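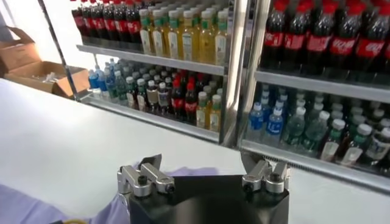 I came to the shop at 4, when my mother was already tired of standing. She gave me the key of the cash drawer and a list: cola on the top shelf, the tea beside it, then the rest.

"Your father always put the cola first," she said.

"He put it first for himself," I answered, and she laughed a little.

The delivery from Botier was still in the back room. I carried the bottles in, five at a time, and turned each label to the street - this was his rule also. In December few people buy cold drinks. One boy came in, looked a long time and asked for tea.

I gave him the first bottle from the row, and then I moved the others forward.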